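**Ticket: label printer on the Cingate side drops every second job**
Opened by: Manon Landry
Assigned to: Vinzenz Lanz
Status: resolved, leaving open through June

### Problem

Shipping labels sent from Kemora print fine one at a time. Send a batch and every second label vanishes. No error, no blank label, and the queue says "completed" for all of them. A batch of 20 gives us 10 labels and a very cheerful green check mark.

### What I tried first (Manon)

- Restarted the printer and the print server. Same result.
- Swapped the USB cable for a network connection. Same result, but printing got noticeably faster, so we're keeping that!
- Printed the same batch as a PDF. All 20 pages are there, so Kemora is building the file correctly.
- Loaded a fresh roll and ran the gap calibration. No change.

### Notes from Vinzenz

Great report, the PDF test saved me an hour. I turned on verbose logging in Cabral (our spooler) and found this right away:

```
job 1 accepted
job 2 duplicate, skipped
job 3 accepted
job 4 duplicate, skipped
```

Cabral compares each job with the one before it and throws out repeats that arrive too close together. The window was set to 2,000 ms. It should be comparing the full job, but after the last update it only looks at the header, and every label in a batch has the same header. After a skip it clears its memory, so the next one gets through — which explains the perfect alternating pattern. I love it when a bug is this tidy.

### Fix

1. Stop the Cabral service.
2. In the spooler settings, change `dedupe_match` from `header` to `full`.
3. Leave the window at 2,000 ms. It still catches real double clicks.
4. Start the service and send a test batch from the long desk, on the side with the gray divider.

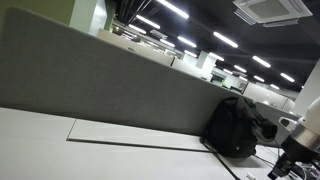

5. Check the log for "skipped" lines. There shouldn't be any.
6. Repeat on the Cakex queue, which has the same setting.

### Result

Ran 2 full batches on each queue and got every label, in order. Manon, please reopen this if you see even one go missing. I've added the setting to our update checklist so it gets looked at next time.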